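Garkora: Frequently Asked Questions

Last updated May 20, 2024

Garkora is a way of training a two-camera robot policy so that it stops trusting its wrist camera when the wrist camera has nothing useful to say. It came out of the Lobo project at Ormont. The questions below arrive by email often enough that we got tired of typing the answers. If yours is missing, the address is at the bottom. 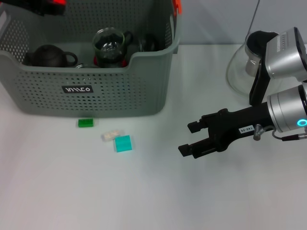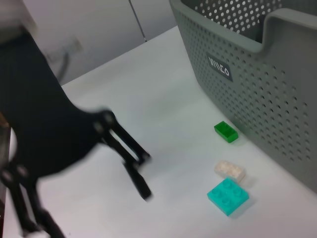 The tabletop task from the head camera (first) and the wrist camera (second).

What problem does this solve?

A wrist camera is wonderful for the last inch of a grasp. For much of the rest of the motion it is bolted to the fastest-moving thing in the room. The policy gets a smear, treats the smear as evidence, and steers accordingly. Our older policies would swing toward a brick with great confidence and close on the air beside it. When we went through the logs, the bad decision was often made mid-swing, well before the fingers were anywhere near the table.

So what does Garkora do about it?

During training we give every wrist frame a sharpness score and feed the score in next to the picture. We also swap a share of the sharp wrist frames for blurred copies, while the head camera's frame and the correct action stay as they were. The policy has to produce the same action either way. Over time it learns to lean on the head camera when the score is low and go back to the wrist when the score is high.

That's all?

That's all. Reviewer feedback has included the word "simple," in two different tones of voice.

Couldn't you just move the robot more slowly?

Yes, and we did, for a while. Blur went down and so did everyone's will to live. A slow policy is also a poor guide to what happens at working speed, where the arm overshoots a little and has to recover. We report the slow setting in the paper as one of the conditions. At that speed Garkora and the plain policy are hard to tell apart, as you'd expect.

Why not a better camera, or a shorter exposure?

Please do buy a better camera. A shorter exposure helps with blur and costs you light, so you end up with a crisp, noisy picture in place of a bright, smeary one. We tried a few settings and picked the one that came with the fewest arguments. Garkora still helped at the shortest exposure we tested, by less.

What is the task?

Small pieces start on a white tabletop in front of a perforated storage basket. The robot is given an instruction naming one of them by color, and it has to pick that piece up and place it in the basket. A trial counts as a success if the right piece ends up in the basket and nothing else has been knocked off the table. Landing on the rim and staying there is a failure. We argued over that for longer than it deserved.

Why a basket full of holes?

It came from a housewares shelf. Later we found that the rows of holes are unkind to image features. They repeat, so a policy can mistake one stretch of wall for another, and under blur they melt into a flat gray. We kept it for that reason and would now be sorry to lose it.

How much data did you use?

We recorded 1095 demonstrations by teleoperation and trained on 997 of them. The others were thrown out before training. Most had a dropped camera stream or a clock mismatch between the two cameras, and in a few the operator plainly changed their mind halfway. The list of discarded recordings, with a reason beside each one, is included in the release. Yetunde Jibrin wrote the reasons, and some of them are quite pointed.

Were failed demonstrations removed?

Only if they ended without a placement. A fumbled grasp followed by a recovery stays in. We want the policy to see those.

How was it tested?

There were 400 trials on the real robot for each method, 40 in each of ten conditions. The conditions vary arm speed, lighting, clutter inside the basket, and where the basket sits on the table. The starting layouts were drawn up ahead of time, and every method got the same ones. Whoever reset the table did not know which policy was about to run.

And the result?

Garkora beat the plain two-camera policy in seven of the ten conditions, tied in two, and lost in one. The biggest gains came at high speed in dim light, where the plain policy was close to useless. The full table is in the paper, with confidence intervals, and you should look at those before quoting any single row at us.

Which condition did it lose?

Cluttered basket, normal speed, good light. With larger objects standing in the basket, the head camera has more to be distracted by, and Garkora sometimes leaned on it a moment too long before handing over to the wrist. The pick was usually fine. The release was not: it would let go a bit early, over the front wall. We have a partial fix and no numbers for it yet.

How does it compare with Harcombe?

Harcombe is our in-house baseline, a policy that sees only the head camera. It is a stubborn thing and better than it has any right to be. It finds the correct piece nearly as often as Garkora does, then misses the grasp by a finger's width. If your objects are large and forgiving, save yourself the trouble and use Harcombe.

Isn't this just dropping a camera at random during training?

It is a cousin of that. We ran random camera dropout as a comparison. It helped some, in the way that wearing an eye patch helps you get used to an eye patch. The policy became more cautious everywhere, including close to the object, where the wrist view was sharp and it should have listened. Telling the policy how sharp the frame is made most of the difference. Without the score, blurred copies alone got us a little under half of the gain.

How is sharpness measured?

With an edge-based score, computed on a shrunken grayscale frame and scaled against a running average. It is old and cheap and fits in a few lines of code. Philomena Keane spent most of a winter on a learned version that was slightly worse. Her write-up is in the appendix and is the best-written part of the paper.

Does a blank tabletop fool the score?

Sometimes. A sharp picture of a plain white surface has very few edges, so it scores low, and the policy looks to the head camera. In our setup this does no harm, as a view of bare table contains nothing to grasp. In yours it may matter. Check your scores against a few dozen frames by eye before you train anything.

Will it work with more than two cameras?

We don't know. The code accepts a third stream and does not crash, and we would not like to claim more than that.

Do I need the same arm and gripper?

No. You need one camera that holds fairly still, one that doesn't, and timestamps you believe. The last item is the hard one. If the two streams drift apart, the policy learns a careful relationship between now and slightly earlier, and you will lose a week to it. We lost two.

Can I have the code and data?

The training code, the 997 demonstrations, and the trial layouts are on the project page. The raw recordings are large and live on a drive that objects to being read quickly, so write to us if you need them, and be patient.

What license?

Code and data are both free for research use. For anything commercial, ask first.

I found a mistake.

Quite likely. Send it to the Lobo group inbox with the trial number if there is one. Corrections go in the changelog under your name, or without it if you'd prefer. Three of the entries so far concern the same mislabeled axis, which has now been relabeled correctly in every figure except the one in the poster, and the poster has been printed.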